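Clearing the craft table

I spent Tuesday evening going through the craft box, one thing at a time on the white table. Most of it was half-started wall hangings from July. The green cord one can stay. It's tied onto a light stick at two points, with a loop to hang it by.

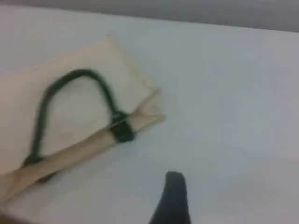 Costel Rusu gave me a bag of leftover cord last year and I still have plenty. I put it all in one shoebox and wrote CORD on the lid.

Soft things

Anything plush goes on the shelf by the door, including the striped orange and cream one with the ridges.
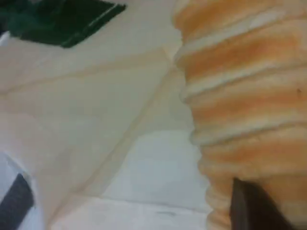

Still to do

Paper and card. Beads, if I have the patience.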